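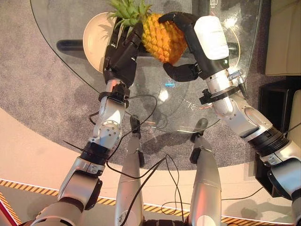
Figure 3. A whole pineapple with its crown attached, held over a round glass tabletop.

3.2 Keeping the crown on: how households judge a ripe pineapple

Of all the fruits our participants talked about, the pineapple drew the longest and most animated answers. People who shrugged when asked how they pick an orange would lean in and give us ten minutes on pineapples. We had planned this as a small side topic in the interviews at Ornville, and by the second week it had its own page in the question guide. It deserved one! The pineapple is bought whole far more often than other large fruits, its flesh is hidden, and a wrong guess means a sour supper or a wasted afternoon of cutting.

The interview records mention five tests of ripeness. The first is color, read from the base upward. The second is smell, always taken at the base. The third is the leaf test, in which one of the inner leaves of the crown is pulled and the fruit is called ready if the leaf comes away easily. The fourth is weight in the hand, and the fifth is the sound made by a flick of the finger. Most people used two of these together, and a good number gave one test when asked and used another when we went shopping with them. Gudrun Bakke noted this gap on her first market visit and we built the later walk-along sessions on her notes.

The leaf test is the one that interests us most. It was the test people named first in Ornville and in Urnden, and it was passed on as family knowledge, usually from a mother or an aunt. Growers at Phuthong, when Mayu Hattori asked them the same questions, found it very funny. One older grower told her that the leaf tells you how hard you pulled. They looked at the eyes of the fruit (the small flat faces of the skin) and wanted them wide and level, with the color starting to open between them. None of the town shoppers in our records mentioned the eyes at all.

We do not want to make too much of this. Growers see the fruit on the plant over many weeks, and shoppers see it for a minute on a stall. A test that works in the field may be little use under market lights, and several stallholders in Urnden said as much. Still, the difference is striking, and it matches what Voyle found for melons in the same region: the test travels with the recipe, and so it is learned in kitchens from people who were themselves taught in kitchens.

The crown also matters for reasons that have little to do with ripeness. In the Ornville household survey (1585 returned forms, of 3000 sent out) 1269 households said they would rather buy a pineapple with the crown on, even where a trimmed one was offered at the same price. The written comments are a delight to read. People wrote that the crown is a handle, that it keeps the fruit fresh, that it looks right on the table, and that children like it. A few plant it in a pot on the windowsill, and one respondent at Wirkincombe has kept such a plant going since 2007 and sent us a two-page letter on its care, with a drawing. It has fruited once. The fruit was small and, she wrote, "sharper than vinegar, and we ate all of it."

Serving customs were more varied than we expected. In Urnden the whole fruit is set out before a meal and cut only once everyone has sat down, and guests will comment on it much as they might on a cake. Cornel Ilie, who ran the interviews there, was asked more than once to choose the fruit himself, and his choices were discussed at some length afterward. In Ornville the cutting is done in the kitchen, but the crown often comes back to the table, laid on the plate beside the slices. At Phuthong we saw neither custom. Growers cut fruit where they stood, with the leaves used as a grip, and the crowns went back to the rows for planting.

Mircea Vlad has suggested that the Urnden custom grew out of an older one involving quince, which was also set out whole for its scent. The parish account books he has worked through do list quinces "for the table" in October of several years, at a price too high for cooking fruit. The link is still a guess — the books stop well before the first pineapples appear in local shop records — but it is a guess we would love to see tested, and section 5 lists the sources that might help.

One last point on method. Asking people to talk with a fruit in their hands gave far richer answers than asking at a bare table. They turned it, smelled it, tugged at the leaves, and corrected themselves halfway through a sentence. We would do every interview this way if we started again, and we have rewritten the guide in Appendix B to match.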